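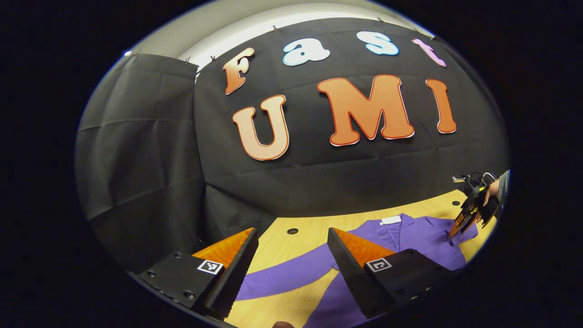 Gripper Week, the Gallery

Hi all! I promised the Cirnonach build group a page from our finger pad comparison, and it has only taken me from March until May 2023 to get it up. Sorry, and thank you for nagging. The short version is that we had 2 sets of pads to try on the hand-held grippers, one from Turnard and one from Korthorpe, and I wanted to know which one I'd rather fold laundry with for a whole afternoon. Click for the big version if you want to squint at the markers on the fingers.

The shirt table
Purple button-up, collar toward the back, one gripper on the fabric just below the collar and the other one open over the table. I love how much you get between the fingers with the wide view — table, sleeve, even the little dark hole in the wood.

The letters
Fast on top, UMI underneath, pinned up on the black cloth. I'm fond of the peach-to-orange F. The clips along the top of the cloth are the cheap kind and I'd buy them again.

The pads
Orange and ribbed, on the inside faces. If you're building your own fingers, get the pads on straight before you tighten anything! I did my first pair crooked and then spent an evening blaming the trigger.

How the comparison went
We did 200 shirt grabs with the Turnard pads and then 200 more with the Korthorpe ones, same shirt, same table. Kosmas Economou kept the tally and wouldn't let me round up, so the combined score is 345 clean pickups, with the Korthorpe pads a little ahead. They're softer and they catch a single layer of cotton much better. The Turnard pads were nicer on anything stiff, like the collar, and they don't pick up nearly as much lint (I went through a whole lint roller on the other set, and then borrowed Kosmas's).

Sleeves were the hard part with both. Pinch too near the cuff and the whole thing twists on you, pinch too high and you drag the body of the shirt along too. I got better at it after lunch, so take my numbers for the second set with some salt.

Cameras and controllers
We only swapped the controller once, to the Ekinci board, and I liked it enough to leave it in. The cable is stiff where it leaves the housing and I could feel it in my wrist by the end. A longer, softer one is on order. The lens stayed the same for every run.

Want to try the pads yourself? Both sets are in the drawer under the soldering bench, labeled. Please put the small screws back in their bag, I'm down to my last spares.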